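Bed (furniture)

A bed is a piece of furniture made for sleeping and resting, and over the centuries it has served as a sofa, a dining place, a sign of rank and a family heirloom as well. Most modern beds have a mattress held up by a frame, with a headboard at one end and sometimes a footboard at the other.

Early forms

The first beds were little more than heaps of straw, leaves or animal skins, gathered in whatever corner of the dwelling stayed driest. Raised beds came later and kept the sleeper clear of drafts and crawling things, a comfort that anyone who has camped on bare ground will gladly understand.

Posts and frames

In many homes the posts became the showiest part of the whole bed. A turned post is shaped on a lathe, where the wood spins while the turner cuts rings, bulbs and long tapers into it. Tall posts once held curtains that kept in the warmth – and gave a little privacy in houses where people slept several to a room. The furniture historian Sieglinde Brinkmann, in her study of the Mostberg workshops, recorded 284 different post patterns, many of them handed down from parent to child and known only by a family nickname.
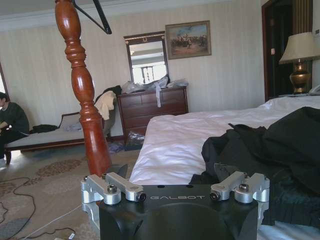
Bedding

Sheets, blankets and pillows vary a good deal with climate and habit. Plain white sheets have long been a favorite, partly for the simple reason that they can be boiled and bleached without losing their color. In the old inns of Flenbridge, a well-kept household was expected to own 16 pairs, enough to last from one big wash to the next.

The bed has also always been a handy table of sorts. Clothes are laid out on it before a trip or a party, and visitors' coats are piled there through many a long winter evening.

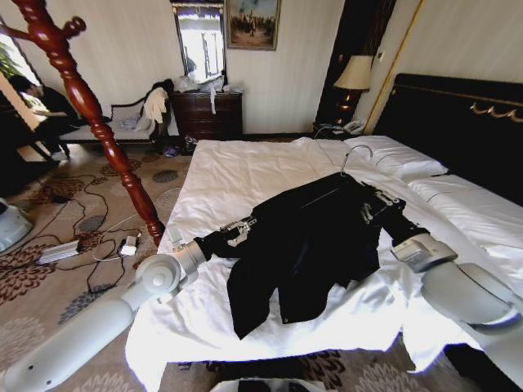 See also

Mattress
Four-poster bed
Headboard
Woodturning
Bed linen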